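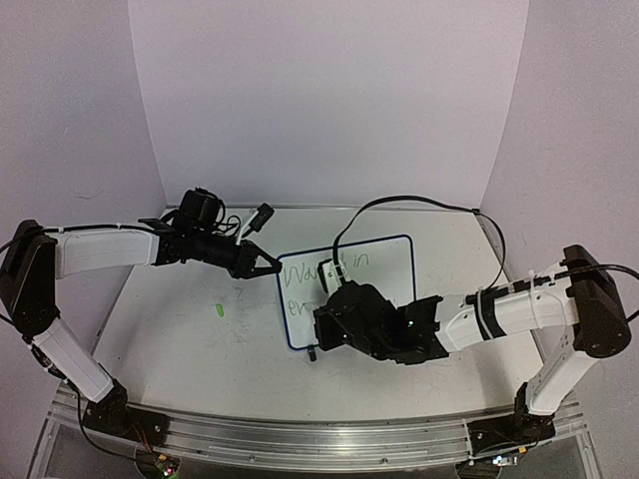
A small whiteboard, lying down on the job.

In Praise of the Whiteboard That Isn't on the Wall

By Triin Lapiņa

The Magagula building has one very large whiteboard, and it hangs in the big meeting room on the second floor, where it has said DO NOT ERASE since March. The part we are not supposed to erase is a lunch order. I have asked. The people who ordered the lunch have all moved to the Statden office.

So I've become a convert to the small board, laid flat on a table like a placemat. You can turn it to face whoever is complaining. You can lean on it. A marker set down on it tends to stay put, which can't be said for the tray on the second floor, which has been shedding markers behind the radiator for years.

There are drawbacks. Writing flat means your sleeve does the erasing, usually one line behind you, and Anathi Mokgethi lost most of a seating plan this way before she took to rolling up her cuffs. A small board also fills up fast. I count this as a point in its favor. Anyone who has sat through a planning session at the big one knows what people will do with that much room.

A few housekeeping notes, seeing as I have the space:

Small boards live in the supply closet, on the shelf under the label maker. Sign one out, wipe it, bring it back. Wipe it again if you were eating.

Use the dry-erase markers. The permanent ones are now in a separate drawer with a sign on it, and the sign was written in permanent marker, so you can see they work.

Old ink that won't budge will usually give up if you scribble over it with a fresh dry-erase marker and wipe right away. Please try this before you file a ticket.

Tabletops are not whiteboards. Some of ours are pale enough to cause confusion, and they scuff. If you run out of board, get another board.

As for the lunch order, I'm told it was six turkey and one veggie. It stays up until someone from Statden calls me back.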